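Startseite > Lesestoff > Kurzgeschichten > Das gelbe Tuch

Das gelbe Tuch

Also, meine Tante Ginette ist eigentlich gar nicht meine Tante. Sie heißt MacDonald, kommt aus Kanada und ist irgendwann in den Siebzigern in Rindau hängengeblieben, wegen eines Mannes mit Segelboot, und als der Mann samt Boot weg war, ist sie trotzdem geblieben. Meine Mutter hat bei ihr im Laden gearbeitet, ich habe unterm Tresen Hausaufgaben gemacht, und so wird man eben Tante.

Im März rief sie mich an, morgens um kurz nach sechs, und sagte, ich solle kommen und den Wagen mitbringen. Kein Hallo, kein Wie geht's. »Welchen Wagen?«, habe ich gefragt. »Na, deinen«, hat sie gesagt und aufgelegt.

Ich bin natürlich gefahren. Unterwegs habe ich mir alles Mögliche ausgemalt, Wasserrohrbruch, Einbrecher, Hüfte. Als ich ankam, stand sie im Mantel vor der Tür, neben sich eine Standuhr. Eine richtige, größer als ich, mit Mond auf dem Zifferblatt und der Jahreszahl 1704 über der Sechs. Die hatte bei ihr im Flur gestanden, seit ich denken kann, und gegangen ist sie in der ganzen Zeit kein einziges Mal.

»Die kommt nach Wunby«, sagte Ginette.

»Wer wohnt denn in Wunby?«

»Saavedra.«

Den Namen kannte ich! Saavedra war der mit dem Boot. Ich hatte immer gedacht, der sei tot, oder wenigstens in Portugal, und jetzt wohnte er 30 Kilometer weiter, hinter dem Baumarkt, und sie hatte es offenbar die ganze Zeit gewusst. Ich habe den Mund aufgemacht und wieder zu. Dann haben wir die Uhr auf die umgeklappte Rückbank geschoben, mit dem Kopf voran, und das Pendel hat sie auf den Schoß genommen, in ein gelbes Putztuch gewickelt wie einen Säugling. 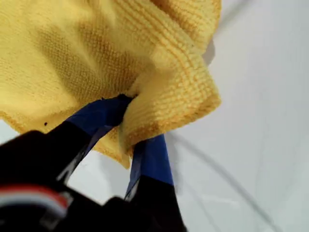
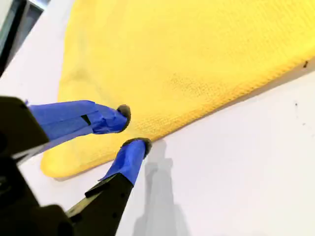 Bis zur Umgehungsstraße hat sie kein Wort gesprochen. Ich rede ja, wenn es still ist, das ist eine Krankheit bei mir, also habe ich geredet, vom Büro, von der neuen Heizung, von den Nachbarn mit dem Trampolin. An der Ampel hat sie mich unterbrochen.

»Er hat mir die Uhr dagelassen, damit ich weiß, dass er wiederkommt.«

»Und?«

»Er ist ja nicht wiedergekommen.«

Hinter uns hat jemand gehupt, es war grün.

Sie hat dann doch erzählt, in Stücken und durcheinander. Dass er das Boot bei der Trustison versetzt hatte, der Bank, die damals in der Hafenstraße saß und in der jetzt der Dönerladen ist. Dass ihm am Ende 200 Mark gefehlt haben, lächerliche 200 Mark, und dass sie die in der Kasse gehabt hätte, er aber zu stolz war zum Fragen und sie zu stolz zum Anbieten. »Wir waren zwei Esel«, hat sie gesagt und an dem Tuch gezupft. Die Uhr habe sie aus Trotz nie aufgezogen. Kaputt war die nie.

Das musste ich erst mal verdauen. Als Kind habe ich stundenlang davorgestanden und gewartet, dass sie tickt!

Saavedra wohnte in einem Reihenhaus mit Kies davor. Ich hatte mir einen alten Seemann vorgestellt, braun und zerknittert, und dann machte ein kleiner Herr in Strickweste auf, Brille an der Schnur, ein Geschirrtuch über der Schulter. Er sah Ginette an, dann mich, dann die Uhr, die mit den Füßen aus meinem Kofferraum ragte.

»Die geht vor«, sagte er.

»Die geht gar nicht«, sagte Ginette.

»Sie ging immer vor. Zwei Minuten am Tag.«

Und dann standen die beiden da auf dem Kies, und ich wusste nicht, wohin mit mir, also habe ich angefangen, die Gurte zu lösen, sehr gründlich und jeden einzeln. Als ich mich wieder umdrehte, hatte er ihr das Bündel abgenommen und hielt es genauso vorsichtig wie sie vorher im Auto.

Wir haben die Uhr zu dritt in sein Wohnzimmer getragen. Es gab Kaffee und einen Kuchen aus der Packung, und geredet haben sie über Knie, über die Fähre, die nicht mehr fährt, und darüber, ob man Rhabarber schälen muss. Kein Wort über früher. Irgendwann stand er auf, hängte das Pendel ein und suchte in einer Schublade nach einem Schlüssel. Er hatte ihn noch. Den Schlüssel hatte die ganzen Jahre er!

Ich habe Ginette angeguckt, und Ginette hat aus dem Fenster geguckt.

Gegen vier habe ich gefragt, ob wir langsam loswollen. Sie hat gesagt, ich solle schon mal fahren, es gehe ja ein Bus. Es geht kein Bus von Wunby nach Rindau, schon lange nicht mehr. Ich habe meine Jacke genommen und bin gefahren.

Kontakt | © Alle Rechte bei der Autorin | Nach oben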